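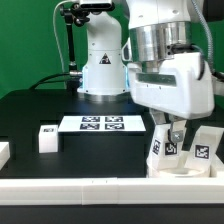
Chapter 4
Paying for Work: Wages, Hours and Piece Rates

In June, the furniture maker Lehtinen opened a second workshop in Bollesdale and hired 35 people. Before the first day, the owners had to answer a simple question: should they pay for the hour or for the finished chair? Their competitor Widano paid by the hour. Urnine, a smaller firm across the river, paid by the piece, and its best workers earned over 100 dollars a day.

In this chapter we study how firms choose between these two systems. An hourly wage gives the worker a safe income, but the firm carries the risk of slow work. A piece rate moves this risk to the worker. It can also make quality worse, as the inspector Jérémie Huet found when he compared the returned chairs of both firms.

After reading the chapter, you should be able to:
explain the difference between a time wage and a piece rate
calculate the labor cost of one unit under each system
discuss why many firms mix the two

Key terms: time wage, piece rate, unit labor cost, bonus

4.1 The Hourly Wage
We begin with the system that is the easiest to calculate. A worker who is paid 25 dollars an hour receives the same sum for a good hour and for a bad one.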